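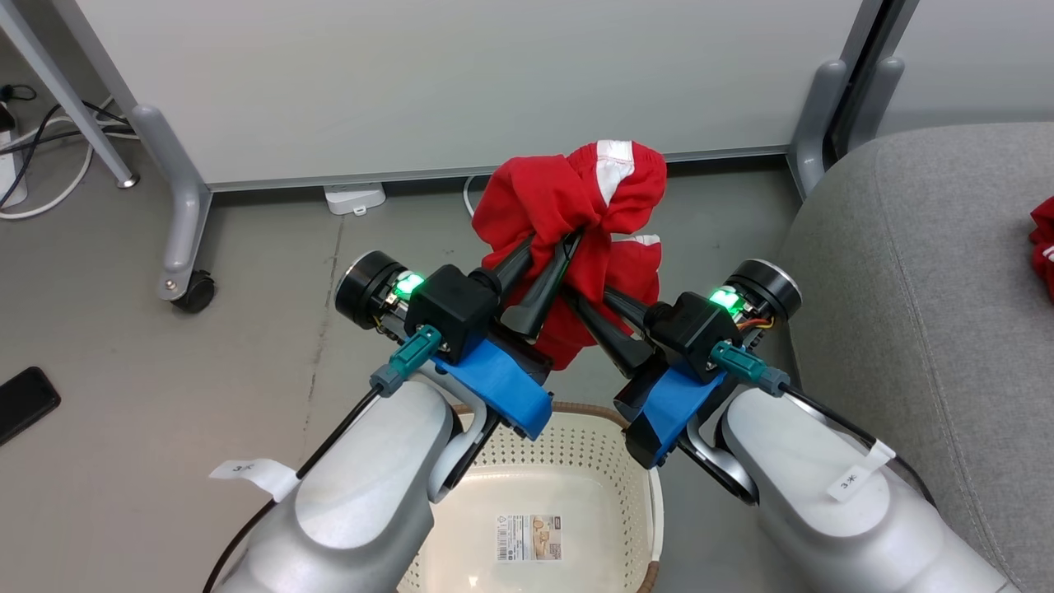 Both grippers on one red garment, with the basket underneath.

I'm going to spend my column on cable tags, and I'm not sorry. Look at the little white ones on the two arms. They cost next to nothing, and I'd give up a software update before I'd give up mine!

I look after a two-arm folding cell at Drondance, and when I took it over in February not one cable had a tag. A wrist motor dropped out on my second day (of course it did) and I spent almost 28 minutes tracing a black cable through a bunch of other black cables. The fix was pushing a plug back in.

Rosalía Casado, who ran the cell before me, thinks I fuss too much. Her view is that you learn a machine by getting lost in it, and I sort of see that — she can find a bad connector by feel. But she moved to the Stisville site, and her fingers went with her.

So now I tag both ends of everything, same wording on each, and I check the plugs at the wrist every 100 hours. I keep a spare set of finger tips in the drawer too. The brackets get a wiggle while I'm there, and if one moves, it comes off and gets looked at properly. Rosalía still calls it gift wrapping. She did ask me last week where I buy the tape.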